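Bosum harmonium plays again after winter in the workshop

The reed organ that has stood in the side room of Bosum village hall for as long as most people can remember is playing again, and it sounds glorious.

Digby Waaka handed it back one evening in March, in front of a hall so full that the late arrivals stood in the porch with the doors propped open. He played two verses of an old harvest hymn, stopped, pulled out another stop, and played them again an octave lower. The cheer that followed could have been heard at the ford!

The instrument is a McIntyre, a foot-pumped harmonium with 7 stops and a pair of knee swells, made for a chapel at Vostton and moved to Bosum when the chapel closed. It had been silent for years. The bellows cloth had split along both folds, mice had been at the felt, and a leak somewhere in the wind chest meant that anyone brave enough to pedal got a long sigh and, on a good day, the D above middle C.

Digby, who repairs reed organs and concertinas from his workshop in Pinon, first came across it at a ceilidh. He was supposed to be calling the dances. In the interval he lifted the lid, took out a torch and was late back for the second half.

"The reeds were all there," he said. "I couldn't believe it. You open up one of these and you expect gaps, or somebody's had a go with a file. These had never been touched. Filthy, but never touched."

The work took him all winter. Each reed had to be drawn out with a small hooked tool, brushed clean, checked for cracks and laid in order on a numbered board so that it could go back into its own slot. Two of them had cracked at the root and would not speak, and replacements were found in a scrapped instrument of the same make. The bellows were stripped and covered in new rubberised cloth, glued with hot hide glue, just as the first maker would have done it. The pedal straps were past saving and have been replaced with cotton webbing.

Then came the tuning, which Digby did late at night when the road outside was quiet. The harmonium was built to an older, sharper pitch, and there was a lively argument in the village over whether it should be brought down so that it could play with the fiddles and the brass band. In the end it was left where it was. Scraping every reed to a new pitch would have taken metal off that can't be put back, and the fiddlers have cheerfully agreed to tune up.

The money came from Bosum itself. A sponsored hymn-sing in the autumn, a cake sale and a very competitive quiz brought in just over £1,000, and 70 people put their names down to sponsor a note. The names have been written out in ink on a card and fixed inside the back panel, where the next repairer will find them. Middle C went first, as you might expect, but there was a surprising scramble for the very bottom F, which growls so well that children at the handover evening asked for it over and over.

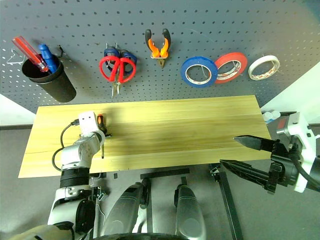
The case has had a lighter touch. Digby cleaned off the old wax and smoke and gave it a thin coat of shellac, but left the ring marks on the top from decades of flower vases and teacups. The stop faces were washed and nothing more. One of them, the Vox Humana, still has a pencilled note beside it reading "not at funerals", and it's staying. The little paper fan that gives that stop its wobble has been remade from the pattern of the old one, and it spins beautifully when there's enough wind behind it.

The sound is warmer than anyone was expecting. With the knee swells pushed right out it fills the hall easily, and with only the one soft stop drawn it's a thread of a sound that makes everybody lean forward. The primary school choir has already asked to have it for the summer concert, and the folk session will be trying it out on slow airs.

There are plans for it beyond that too. The hall will be open at 10 in the morning once a month for anyone who wants to have a go, beginners very much included, and Digby has offered to show people how to pedal evenly, which is harder than it looks and quite a workout for the calves. He'll also be back after the first few weeks of playing to go over the tuning, as the new cloth will have settled by then and one or two of the treble reeds may need a tweak.

He asks that the harmonium be kept away from the radiator, that the lid be shut when it isn't in use, and that it be played often. Dust settles on reeds that never move.

Sheet music for harmonium or reed organ would be very welcome, in any condition, and can be left in the box by the hall kitchen. A stool of the right height is also wanted. The present one belongs to the piano and the piano would like it back.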